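Home | Mission Support | Guides | Contact

25 Jun 2026
By Iresha Sheikh

Packing a Donation Carton for an Overseas Partner Church

These steps apply to any congregation sending goods through the Ziddale depot. Cartons that do not meet them are returned to the sender.

1. Confirm the request. The partner church must send a written list of what it wants. Do not add items that are not on the list.

2. Sort by type. Keep clothing, school supplies and toys in separate cartons. Remove batteries, liquids and food.

3. Check toys for loose or broken parts. Shape sets must be complete, with every block tried in its board before packing. 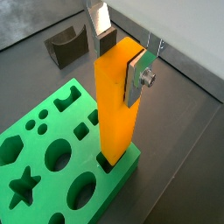 Orange block in the square slot of a green board.

4. Line the carton with a plastic bag, fill it to the top and fold the bag over. The weight limit is 40 pounds. Tape the bottom seam with 4 strips and the top seam the same way.

5. Write the carton number on two sides and on the packing list. Put one copy of the list inside and email the other to Rajitha Roy at the depot.

Customs forms are filled in at the depot. Allow 5 working days for them to be processed. Cartons received after the March sailing are held for the next one.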